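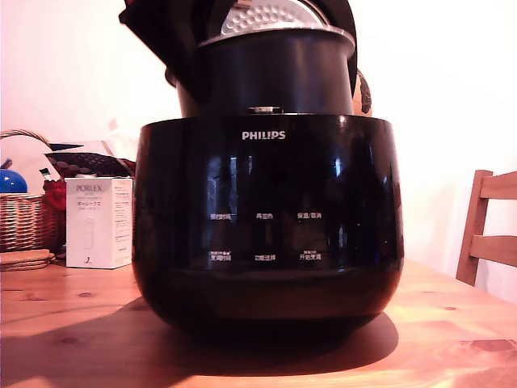

**혼자 사시는 분들, 밥 매일 지으세요 아니면 한꺼번에 얼려두세요?**

### 보리차한잔

안녕하세요, 눈팅만 하다가 처음으로 글을 길게 써봅니다. 2022년 5월 29일에 Buvberg로 이사를 왔는데, 짐 정리하다 말고 부엌 바닥에 앉아서 이 글을 쓰고 있네요. 쓸 게 산더미인데 왜 하필 밥 이야기냐 하시겠지만, 저한테는 요즘 이게 제일 큰 고민이에요.

부모님이랑 살 때는 밥이 늘 있었거든요. 그냥 열면 있는 거였어요. 그런데 혼자 살아보니 밥이라는 게 참 애매하더라고요. 1인분만 하자니 맛이 없고, 넉넉히 하자니 보온으로 이틀째 되면 누런 냄새가 나고, 얼리자니 제가 얼린 밥은 꼭 가운데가 딱딱해요. 데우면 가장자리는 뜨거운데 속은 서걱서걱합니다. 어제는 그걸 그냥 물 말아 먹었는데 좀 서러웠어요 ㅎㅎ

쌀은 동네 Jordale 마트에서 산 둥근 쌀이고요, 한 끼에 밥으로 200g 정도면 배가 찹니다. 점심은 밖에서 먹고 저녁만 집에서 먹어요. 다들 어떻게 하고 계신지, 사소한 요령이라도 좋으니 들려주시면 정말 감사하겠습니다.

### 느린냄비

이사 축하드려요! 부엌 바닥에서 글 쓰신다니 제 첫 자취방 생각이 나서 괜히 찡하네요.

저는 얼리는 쪽입니다. 벌써 여러 해째예요. 가운데가 딱딱한 건 아마 밥을 식혀서 담으셔서 그럴 거예요. 밥은 다 되자마자, 김이 펄펄 날 때 바로 용기에 담아서 뚜껑을 덮으셔야 해요. 김까지 같이 가둔다고 생각하시면 됩니다. 그 상태로 손 댈 만할 때까지만 두었다가 냉동실로 보내세요. 그리고 꾹꾹 누르지 마세요! 저희 어머니는 밥을 주먹밥처럼 뭉쳐서 랩에 싸두셨는데, 그건 아무리 데워도 속이 안 풀려요. 납작하고 성글게, 두께는 손가락 두 마디를 넘지 않게 담으시면 훨씬 낫습니다.

데울 때는 뚜껑을 살짝 걸쳐만 놓고 돌리다가 중간에 한 번 뒤적여 주세요. 이것만 해도 서걱거리는 건 없어질 거예요.

### 솥뚜껑운전사

윗분 말씀도 일리는 있는데, 저는 좀 생각이 달라요. 저녁 한 끼만 집에서 드신다면서요. 그럼 매일 지어 드시는 게 뭐 그리 어렵나 싶거든요. 쌀 씻는 데 얼마나 걸린다고요. 아침에 씻어서 물에 담가 냉장고에 넣어두고 나갔다가, 들어와서 버튼 누르고 씻고 나오면 밥이 되어 있어요. 갓 지은 밥은 반찬이 김치 하나여도 괜찮지만, 얼린 밥은 뭘 차려도 어딘가 한 김 빠진 느낌이 들어요. 저만 그런가요?

그리고 1인분은 맛이 없다고 하셨는데 물 때문일 수 있어요. 양이 적으면 날아가는 물의 비율이 커져서, 눈금대로 맞추면 되게 나오는 밥솥이 많더라고요. 한두 숟가락만 더 부어보세요.

### 보리차한잔

두 분 다 이렇게 길게 써주실 줄 몰랐어요, 감사합니다! 물 한두 숟가락은 오늘 당장 해봤는데 확실히 덜 꼬들거렸어요. 아니면 제가 배가 고팠던 건지도 모르겠지만요.

다만 매일 짓는 건, 제가 퇴근 시간이 들쭉날쭉해서요. 어떤 날은 들어오자마자 뭐라도 입에 넣지 않으면 사람이 사나워집니다. 그럴 때 밥이 다 되길 기다리는 게 생각보다 길어요. 기다리다가 과자를 뜯고, 과자를 뜯으면 밥을 안 먹고, 그럼 그 밥이 또 다음 날로 넘어가고… 이런 식이에요. 예약도 생각해봤는데 여름에 쌀을 물에 담가 오래 두는 게 괜찮은지 모르겠어요.

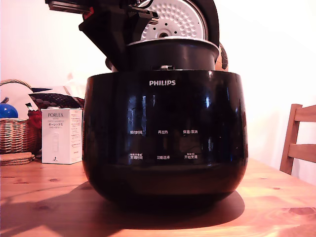 ### 새벽쌀뜨물

여름 예약은 저라면 말립니다. 작년 July… 아니 7월에(휴대폰이 영어로 되어 있어서 자꾸 이러네요) 9시간 예약을 걸어놓고 나갔다가 쉰내 나는 밥을 통째로 버린 적이 있어요. 겨울에는 그렇게 해도 멀쩡했거든요. 같은 쌀, 같은 물인데 부엌 온도가 다르니까 그렇게 되더라고요. 꼭 하셔야겠으면 찬물에 얼음 몇 알 넣으시고 시간을 짧게 잡으세요. 저는 이제 그것도 안 하고, 씻은 쌀의 물기를 빼서 밀폐용기에 담아 냉장고에 넣어둡니다. 들어와서 물만 맞춰 부으면 되니까요.

그리고 쌀 이야기를 조금만 하자면, Jordale 둥근 쌀이 싸기는 한데 봉지마다 상태가 좀 달라요. 역 뒤쪽 Sutanto 식료품점에 가시면 Kimine 쌀이 있는데 저는 그걸로 정착했습니다. 얼렸다 데워도 찰기가 꽤 남아요. 값이 더 나가는 건 각오하셔야 하고요.

### 솥뚜껑운전사

Kimine는 저도 먹어봤는데 그 값을 할 정도인지는 잘 모르겠어요. 햅쌀일 때는 좋았지만 묵은 건 그냥 그랬습니다. 봉지 뒷면 도정일을 보고 사시는 게 상표 보고 사시는 것보다 나을 거예요. 그리고 혼자 사시는 분이 큰 포대를 사시면 다 드시기도 전에 벌레를 만나실 수도 있어요. 작은 거 사서 페트병에 담아 냉장고 문짝에 넣어두세요. 자리도 별로 안 차지하고 따라 쓰기도 편합니다.

### 새벽쌀뜨물

도정일은 맞는 말씀이세요. 그래도 같은 날짜끼리 놓고 먹어봐도 저는 차이를 느꼈어요 ㅎㅎ 입맛이야 다 다르니까요. 벌레 이야기는 전적으로 동의합니다. 저는 그걸 겪고 한동안 국수만 먹었어요.

### 느린냄비

두 분 싸우지 마시고요 ^^ 저는 싼 쌀에 찹쌀을 한 줌 섞습니다. 이러면 얼렸다 먹어도 푸석한 게 덜해요. 찹쌀이 많아지면 떡처럼 뭉치니까 처음에는 정말 조금만 넣어보시고, 입에 맞는 데까지 조금씩 늘려가세요.

참, 용기는 비싼 거 안 사셔도 돼요. 저는 개당 3,000원짜리 쓰다가 뚜껑 날개가 자꾸 부러져서, 지금은 반찬가게에서 받은 통을 씻어 쓰고 있습니다. 물론 전자레인지에 넣어도 되는 재질인지는 바닥을 꼭 확인하시고요. 밥을 풀 때는 밥솥에서 곧장 통으로 옮기기보다 커다란 그릇에 한 번 쏟아서 주걱으로 살살 가르듯 섞은 다음에 나누어 담아보세요. 위아래 밥이 고루 섞여서 어느 통을 꺼내도 맛이 비슷해요. 아까 말씀드린 김은 좀 날아가지만, 재빨리 하시면 괜찮습니다. 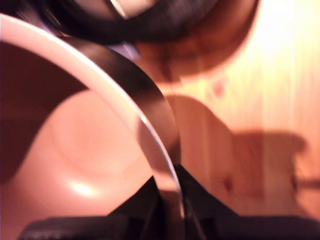 ### 무말랭이연구소

지나가다가 한마디 보탭니다. 저는 얼리기도 하고 짓기도 해요. 꼭 한쪽을 고르실 필요가 있나 싶어서요. 시간 있는 날에 2인분을 짓고, 반은 그 자리에서 먹고 반은 얼립니다. 그러면 바쁜 날에 꺼내 먹을 게 늘 한두 개는 있고, 냉동실이 밥으로 꽉 차서 만두 넣을 자리가 없어지는 비극도 피할 수 있어요. (저한테 만두 자리는 중요합니다.)

얼린 밥은 볶음밥이나 죽으로 돌리면 갓 지은 밥보다 나을 때도 있어요. 특히 죽이요. 언 밥을 그대로 냄비에 넣고 물을 넉넉히 부어서 약한 불에 두면 금방 퍼집니다. 저는 거기에 참기름 조금, 김 부순 거, 그리고 있으면 달걀. 몸이 으슬으슬한 날에는 이것만 한 게 없더라고요.

### 솥뚜껑운전사

볶음밥은 인정합니다. 그건 갓 지은 밥으로 하면 질척거려서 저도 일부러 식은 밥을 써요. 하지만 그냥 밥으로 먹을 때는 여전히 갓 지은 쪽에 한 표입니다. 고집이라고 하셔도 할 말이 없네요. 저희 할머니가 올해로 64년째 손수 밥을 지어 드시는데, 식은 밥은 강아지도 섭섭해한다고 하시던 분이라 제가 그 물이 들었나 봐요.

### 보리차한잔

할머님 말씀에 혼자 한참 웃었습니다. 다들 정말 감사해요, 낯선 동네에서 처음 며칠이 좀 휑했는데 이 글 보면서 마음이 많이 풀렸어요.

일단 저는 무말랭이연구소님 방식으로 해보려고요. 쉬는 날에 2인분 지어서 반은 뜨거울 때 바로 담고, 늦는 날에 꺼내 먹고요. 씻은 쌀 냉장고에 넣어두는 것도 같이 해볼게요. 찹쌀은 Sutanto에 가는 김에 작은 봉지로 하나 사 오겠습니다. Kimine도 제일 작은 게 있으면 집어 올 텐데, 두 분 중에 어느 분 말씀이 맞는지는 제 입이 둔해서 판정이 될지 모르겠네요.

하나만 더 여쭤볼게요. 얼린 밥은 얼마나 두고 드세요? 저는 한 달 된 것도 먹어봤는데 냉장고 냄새가 배어 있더라고요.

### 느린냄비

저는 두 주를 넘기지 않으려고 해요. 탈이 나서라기보다 말씀하신 그 냄새 때문이에요. 통에 날짜를 적은 테이프를 붙여두시고, 새로 얼린 건 안쪽에, 먼저 얼린 건 앞쪽에 두세요. 생선이나 다진 마늘 옆은 피하시고요. 저는 마늘 옆에 두었다가 일주일 내내 마늘밥을 먹었답니다.

### 새벽쌀뜨물

저도 두 주요. Sutanto 가시면 찹쌀은 계산대 쪽 말고 안쪽 콩 있는 선반에 있어요. 저는 그걸 못 찾아서 두 번이나 그냥 나왔거든요.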